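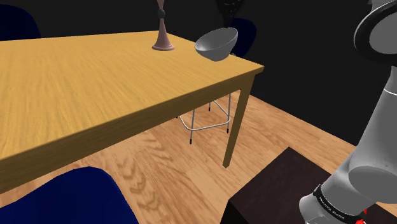 図1 木製テーブルの天板と幕板(CG)

発表者ノート「無垢材天板の反りと含水率管理」
発表:ダイアネ・パシェコ(クリルナル木工技術室)
2020年10月13日(火)

スライド1 導入
題目と所属のみ述べる。対象は無垢の板はぎ天板。合板と突板は扱わない。用語は配布資料の末尾を参照してもらう。

スライド2 木材の異方性
収縮率は接線方向が最大、半径方向がその半分程度、繊維方向は実用上無視できる。板目材が木表側に凹むのはこの差による。図1では木目が天板の長手に通っている。この木取りなら寸法変化は主に幅方向に出る。長さ方向の話はここで打ち切る。

スライド3 平衡含水率
気温と相対湿度で決まる。暖房を使う1月の室内では大きく下がり、梅雨時に戻る。加工時の含水率を設置先の年間平均に寄せるのが原則。数式は読み上げない。質問が出たら補足スライドAへ。

スライド4 試験条件
試験体は板はぎ天板40枚。恒温恒湿室で乾燥側と湿潤側を交互に与え、延べ3,000時間近く保持した。測定は幅方向の中央と両木口側。計測治具はタブトンの汎用品を改造したもの。改造箇所はゴドイ氏の報告に記載済みなので省略。
※単位を必ず言うこと。前回の発表で抜けた。

スライド5 結果
片面のみ塗装した群で反りが大きい。裏面にも同じ回数塗った群は、反りの発生が遅く、戻りも早い。塗膜は吸放湿を止めるものではなく、速度を変えるだけである点を強調する。木口の塗り残しは割れの起点になった。グラフの縦軸は途中から始まっているため、口頭で断る。

スライド6 固定方法
幕板への接着固定は不可。駒止めまたは長穴の金具とし、幅方向の逃げを確保する。駒の間隔は今回150 mmで統一した。間隔の最適化は未着手。反り止め桟を入れる場合も中央のみ固定し、両端は摺動させる。桟の溝に接着剤が回ると効果がなくなる。

スライド7 現場での管理
・入荷材は桟積みし、2週間以上置いてから荒木取り
・荒木取り後に再度養生し、仕上げ削りは両面から均等に
・含水率計は樹種補正を確認(アスンソン氏の指摘により追加)
・仕上げ後の天板を床に直置きしない。片面だけ空気に触れる状態を避ける

スライド8 残課題
樹種は2種に限定しており、散孔材全般への一般化はできない。接着層の劣化は今回評価していない。コウベク氏と共同で次年度に試験予定。床暖房下の挙動は問い合わせが多いが、データがないため推測は述べない。

質疑用メモ
蜜蝋仕上げの防湿性能:塗膜系より低い。数値は手元にない。
既に反った天板の矯正:湿潤と加圧で一時的には戻る。再発率は不明と答える。

お問い合わせ:クリルナル木工技術室 | © 2020 Clirnar | ページの先頭へ戻る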